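How to Plumb Up and Fish the Near Margin on a Small Carp Lake

I've had a few messages since the spring asking how I go about fishing the edge at Pekholm, so I thought I'd sit down with a pot of tea and write it all out properly. It's a lovely way to fish, right under your own feet, and you don't need a long pole or a van full of tackle to do it. A short top kit and a couple more sections will do nicely, and you can leave the rest in the holdall.

What you'll need

A pole you can hold comfortably at two or three sections, a landing net with a decent sized pan, a plummet, a small pot for feeding and a bait tray you can reach without twisting round. For bait I take a tin of corn, a pint of dead maggots and a bag of 2 mm pellets, soaked the night before. I like the Eltus ones but any coarse pellet will do if it sinks and your venue allows it. Do check the rules board before you open anything, as quite a few lakes now want you to use only the pellets they sell on site.

Step 1: Pick your bit of bank

When you get to your peg, put everything down and have a good look before you set up your box. You want somewhere the bank goes down fairly steeply and then levels off, ideally next to some reeds or an overhanging bush, and on the side away from your keepnets. Bare, clean-looking mud at the water's edge is a very good sign, as carp will rub it smooth when they're feeding. If there's a breeze pushing into one side of the peg, go with that side.

Step 2: Find the depth

Clip your plummet to the hook and lower it in gently, starting close to the bank and working outwards a few inches at a time. Somewhere between one and two feet of water is what I'm after. Any shallower and the fish get nervous, any deeper and they start coming up off the bottom and you'll foul hook them, which is no fun for you or for them.

Once you've found a flat patch, mark the depth on your top kit with a dab of correction fluid and then check a foot either side. If the bottom slopes, your bait will roll away down it and the fish will follow, and you'll sit there all afternoon wondering why the float keeps dipping with nothing on the end. Take your time over this bit, it's worth every minute. Floor De Smet, who taught me most of what I know about pole fishing, used to spend longer with the plummet than I spent eating my sandwiches, and she beat me nearly every time.
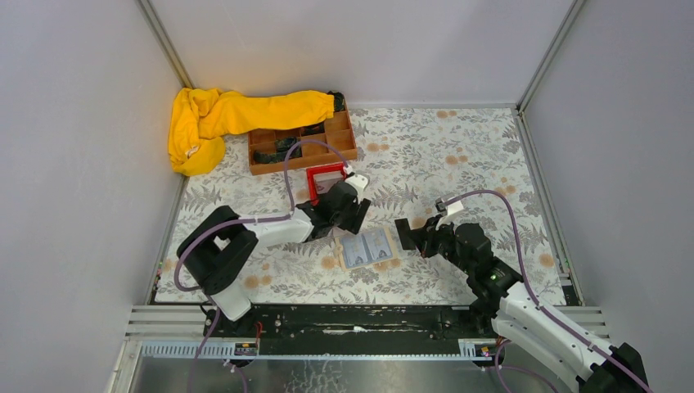

Step 3: Set up a simple rig

Don't be tempted to go too light. A stubby float with a thick bristle, a strong mainline, a slightly lighter hooklength and a size 14 or 16 hook is plenty. I put all my shot in a bulk just above the hooklength, so that the rig settles quickly and doesn't get wafted about when a big fish swims past. For elastic, pick something that'll stop a carp getting into the reeds but still has a bit of give for the first run. A puller kit is a real help here – if you haven't got one, it's the first thing I'd put on the birthday list.

Step 4: Feed it and leave it alone

This is where most people go wrong, and I include myself in that! The margin is nearly always best in the last couple of hours, and if you drop in too early you'll only spook whatever's having a nose about. Fish your other lines first. Then, in the afternoon, put in two big pots of dead maggots and corn and stay off it for 17 minutes or so by your watch. I know that's an odd number, but it's what I've settled on.

Step 5: Drop in quietly

Lower the rig straight down with a bit of slack, keep your feet still and wait for a proper bite. You'll see the float wobble and lift as fish brush the line, so sit on your hands until it goes under and stays under. After each carp, top up with another small pot and give it a minute to settle. On a good evening in April I had over 40 pounds from the edge at Barajas doing just this, and most of it came in the last hour before packing up.

If the bites dry up

Try going an inch or two deeper first, and then swap from corn to a bunch of maggots. If that doesn't work, rest the swim and feed the opposite margin in the same way, and go back and forth between the two. If you've got small roach pinching everything, leave out the maggots and feed corn only.

Next time I'll go through how I tie my margin hooklengths, including the knot I use at the Drollent lakes, where the fish are a good deal bigger and don't give you many second chances.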